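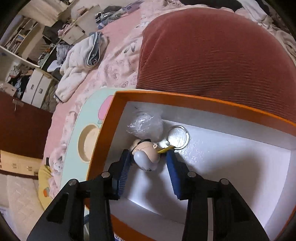

Sketlow Toy Library: progress report to the Owino Fund

Period covered: the second half of the grant year, up to the end of March
Prepared by: Rekha Sengar, library manager

1. Where we are

The library has been open four sessions a week through the whole period, apart from the closure in February when the boiler at the Clernar Road hall failed. We lost five sessions to that. Two were made up in March and the rest will not be.

Membership stands at 169 families. Our target for the end of the year was 150. Most of the growth came after the health visitors' team began putting our leaflet in the pack they hand over at the one-year check. Loans for the period came to 3,611, counting each toy or boxed set as one loan.

Families on the free membership now make up just over half of the total. We had expected a third. This has held down our fee income and is explained in section 4.

2. Sessions

The Saturday morning session is still the busiest and is close to what the room can hold. Madhu Khurana has moved the returns desk into the corridor, which has cut the queue at the door. Parents have asked for a second weekend session. We have looked at Sunday afternoons but the hall is let to a church until the summer.

The after-school session has been slow. Some weeks only a handful of families came. We moved the start from 3.15 to 3.45 after half term so that people from the two schools further out could reach us, and attendance has picked up a little. We would like to give it another term before deciding.

3. Stock

We spent most of the stock budget on items for under-threes and on sensory toys, as agreed. The waiting list for the larger ride-on toys is still long. We have bought two more, and no further ones are planned as there is nowhere to store them.

Tanvir Barua finished the full stock check in January, the first since we moved. He found 300 items on the old list that we no longer hold. Most had been withdrawn in earlier years and never taken off. The list is now correct and we have started using it to see which toys go out often and which stay on the shelf. Puzzles with more than 50 pieces hardly move, and we will not buy more of them.

Missing parts remain our main problem. Sets come back short and can't go out again until we find a replacement. Each box now has a card inside the lid saying what should be in it, and returns with parts missing have fallen since the cards went in.

4. Money

Spending is within budget on every line except cleaning materials, which is over by a small amount. Fee income is below forecast for the reason given above. We have covered the gap with the proceeds of the autumn sale of withdrawn toys and a donation from a local firm.

The hall rent goes up in the new financial year. We had notice of this only recently and the new figure is in the attached budget sheet.

5. Staff

Jailson Marinho joined in the autumn for 12 hours a week and has passed his probation. He has taken over the outreach visits to the Urnov estate, where we now take a van of toys every fortnight. Humaira Mengal has gone down to two days a week at her own request. Her remaining hours have been shared out and we do not need to recruit.

All staff have renewed their paediatric first aid certificates.

6. Next six months

Continue the after-school session until July, then review it.
Add a second stop to the Urnov round if the van is available.
Replace the shelving in the back store, which is bowing.
Send out the members' survey in May and include the results in our next report.

We would be glad of a decision on carrying the unspent training money (two places on a course that was cancelled) into next year. The course provider has offered new dates in June.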